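Stostis Introduces Workshop Table and Measuring Glassware Sets for Schools and Small Labs

DIRNELL, 26/02/2026

Stostis, a supplier of furniture and teaching equipment for science classrooms, today announced a new line of compact work tables and matching sets of measuring glassware. The line is sold under the name Tipoki and is meant for schools, training centers and small laboratories that need a proper place to measure, pour and record but do not have a room built for the purpose.

Orders are open now to customers in the Dirnell area. Deliveries to all other regions will begin in June.

The Tipoki line was developed over 3 school years with teachers and lab technicians who work in shared rooms. Many of them teach science in the morning in a room that is used for art, reading or meetings in the afternoon. Fixed benches are not possible in such rooms, and folding tables were reported to shake when glassware was set down on them. Stostis was asked for a table that stays steady during careful work and leaves most of the room free.

The table has a light wood top with rounded corners and a pale, fine-grained surface. A plain, pale top was chosen after trials with several darker finishes. Teachers in the trials found it easier to read the markings on a beaker against a light background, and students were quicker to notice a spill. A small round cable opening in the top lets a scale, a lamp or a hot plate be plugged in without a cord hanging over the front edge.

The glassware sets are supplied by Dremetti, which has worked with Stostis on earlier classroom products. Each set contains spouted beakers in several sizes, stirring rods and a padded storage tray. The graduations are printed along the side of the glass. Buyers may order sets with or without a tray, and single beakers can be replaced at any time without buying a new set.

Before the launch, the tables and glassware were placed in 200 classrooms for a full term of daily use. Participating schools kept a short log of breakages, stains and repairs. Stostis used the logs to make two changes to the final product: the corners of the table were given a wider curve, and the storage tray was made deeper so that the tallest beaker no longer touches the lid.

The company has also prepared a printed guide to setting up a measuring station in a room with other uses. It covers the placement of the table on carpet and on hard floors, the best height for reading a liquid level at eye line, and the order in which glassware should be taken out, used, rinsed and put away. The guide advises that only the vessel in use be left on the table and that it stand well in from the edge. Spare pieces should stay in the tray until they are called for.
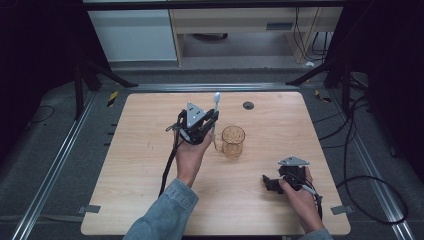 The same guide contains a section on handling. Beakers should be lifted from the side and never by the rim or the spout. When liquid is poured from one vessel into another, the receiving vessel should be resting flat on the table. Students who are new to the work are asked to practice with water for at least one lesson before any other liquid is introduced. A wall card with the main points is included with every table.

The first production run consists of 2,000 tables. Schools that took part in the classroom trial may keep their trial tables at no charge and will receive the deeper storage tray on request. A further 350 glassware sets have been put aside for schools that are opening a science program for the first time. Applications for these sets may be sent to the Stostis education office and will be reviewed in the order in which they arrive.

Tables are delivered assembled. Customers who order more than one table may ask for delivery to separate buildings on the same site. Replacement tops, feet and cable covers will be kept in stock for as long as the line is sold, and the glassware will remain available from Dremetti under the same item numbers used in the trial.

Stostis will show the full Tipoki line at its Dirnell showroom throughout June. Visits are free, and school groups are welcome by appointment. Staff will be present to discuss room layouts, and visitors are encouraged to bring a floor plan with the position of doors, sinks and power outlets marked.

About Stostis

Stostis designs and supplies tables, storage and teaching equipment for classrooms and small laboratories. The company is based in Dirnell, where it operates a showroom, a repair workshop and a warehouse for spare parts.

About Dremetti

Dremetti supplies measuring glassware and storage trays to schools, colleges and training centers. Its products are sold directly and through furniture and equipment partners.

Press contact

Stostis Press Office, Dirnell
Product samples, price lists and copies of the setup guide are available to members of the press on request.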